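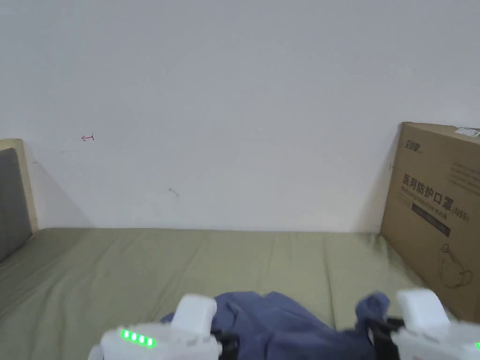

The green mattress, the new headboard and one very big box.

Print this post | E-mail this to a friend

So the spare room is finally turning into a bedroom! I've been saying I'd get to it all winter, and then my cousins announced they were coming in May, and suddenly I was up till midnight comparing bed frames. I went with the Dostberg in the end — light wood, dark gray padded panel — and I love it next to that sage green.

The box is still sitting on the mattress because I haven't found anywhere else to put it. Our hallway is tiny, and the recycling truck doesn't come until Friday. I also keep thinking it might come in handy for something once I've slept on everything for a night or two.

Now about that wall. There's a little red pen mark over on the left, kind of like an arrow, and a gray smudge that could be pencil or could be dirt. I have over half a can of white left from the kitchen, so I'll dab at those this weekend. Or do I go for a color? I keep looking at a warm clay shade called Machala — it might be too much with the green. Tell me what you think!

4 comments | 323 shares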